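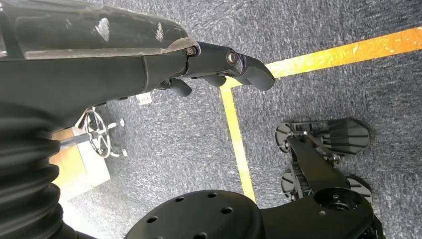
How to Get Candle Wax Out of a Carpet

Last updated: 18/07/2022

Most wax spills come up with things you already have in the house. You will need an ice pack, a butter knife, plain brown paper with no printing on it, an iron, a vacuum cleaner, and rubbing alcohol for any color left behind.

Leave the wax alone until it is hard. Wiping it while it is soft pushes it deeper into the pile. Put the ice pack in a plastic bag, set it on the wax, and wait 5 minutes. The bag keeps the carpet dry.

Break up the wax with the back of the knife, working from the outside edge in. Lift the pieces out and vacuum the crumbs. Don't pull at wax that is stuck to the fibers. On a looped carpet, pulling can start a run that is harder to fix than the stain.

Check what the carpet is made of before you use any heat. Polypropylene (sometimes sold as olefin) melts at a low temperature and should not be ironed at all. For that kind, stop at scraping and go on to the alcohol. Wool and nylon can take a warm iron, on the lowest setting, with the steam off.

Lay the brown paper over the spot and move the iron slowly across it. The wax melts and soaks into the paper as a dark patch. Shift to a clean part of the paper each time a patch shows. Keep the iron moving and never let it touch the carpet directly. Stop when the paper comes up clean.

Colored candles often leave dye. Unplug the iron, put it away, and open a window. Test the alcohol on a hidden corner first — inside a closet is good. If no color comes off, dampen a white cloth with it and blot. Turn the cloth often and don't rub. Blot again with plain water, then press with a dry towel.

Red and dark green are the worst. I got most of a red stain out of a beige wool carpet last October, but it took 2 evenings and a faint pink ring is still there in daylight. If blotting stops making a difference, call a carpet cleaner and tell them what you have already put on it.

— Shiuli Majumder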